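Siiri Petrauskas strips old desktops for Prukach, 70 a week on a good one. "Lid off, then I look at the socket," she says. Processor gone? Fine, write it down, move on. The rest still sells.

She started at Tandton in parts. Hated the phones. "People want a board and dont know which board."

Memory slots first or last? Last, she says. Power supply stays in untill the end, it's heavy and it keeps the case put.

Roughly 300 waiting out back. "Ask me in June."

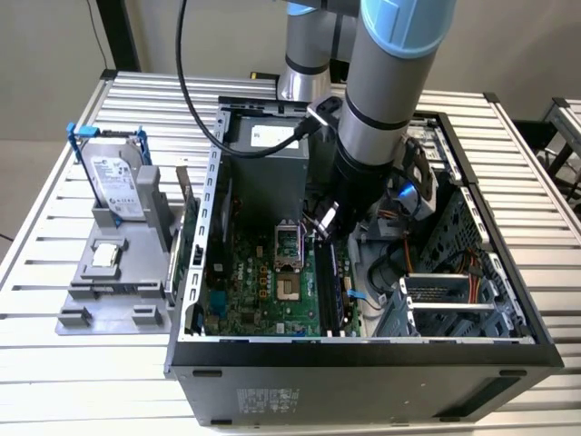 Open desktop case with a Dell board, CPU socket empty.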